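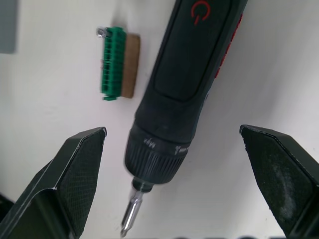 Some people collect records. Dilwyn Meredith collects gray plastic boxes, and after one long afternoon with him I understand it completely. They are the plain enclosures you find screwed to basement walls and tucked under eaves, the kind most of us walk past for a whole lifetime. He owns up to 200 of them. He puts things inside: rain counters, garage lights, a doorbell that rings in the greenhouse.

"People think the electronics are the hard part," he told me, clearing a space for my coffee. "Getting it all into the box and closing the lid, that's the craft!"

He runs a small evening class on exactly this, called Cerkadari after the street where it began, and it fills up every August. The first night is all about one humble thing, the box itself. You learn to look at the corners first. A good enclosure keeps its screw posts out at the corners, well away from the boards, and leaves you a clear floor in the middle. Then you learn to look at the lid, which ought to drop into place with almost no pressure. If you have to push, something inside is standing too tall – a connector, usually, or a wire that wants to be somewhere else.

Boards come next, and he is wonderfully fussy about them. Hold them by the edges. Try them in the box dry, with no wiring at all, before you commit to anything. If there are 2 boards going in, decide which one you'll need to reach again someday and put that one on top. He learned this from a weather station he built for his sister, who lives up a hill and calls him whenever it stops reporting.
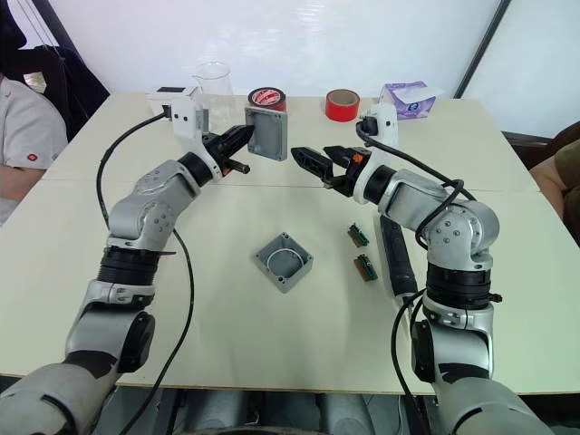
Then there's the seal, a subject on which Dilwyn can talk until the coffee is cold. A gasket should lie relaxed in its groove, never stretched, and the ends should meet at the bottom of the box when it hangs on a wall. He runs a fingertip all the way along it before the lid goes on. I tried this with my eyes closed and found a tiny twist I'd missed completely. I was thrilled!

Last of all come the 4 screws, and here the class gets surprisingly quiet. A cordless driver is a joy for this, so long as you set it low and let it stop itself. Start every screw by hand, a turn or so backward until you feel the thread click, then forward. Go corner to opposite corner. Snug them all, then go back and finish. Plastic posts forgive a lot, but they don't forgive a heavy trigger finger, and a stripped post means a new box.

I went home and rebuilt my porch light timer that same evening, badly the first time and much better the second. It's been outside ever since, and I still lift my chin at it when I come in with the groceries.

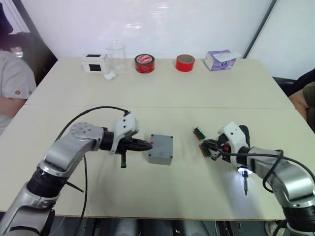 Facundo Bravo thinks the power driver should stay in the drawer altogether. He has closed close to every box he owns with a stubby hand screwdriver, he wrote to me, and he likes to feel the gasket start to push back on the last half turn. He also lays a folded paper note under the lid with the date and the wiring colors, and I've begun doing the same.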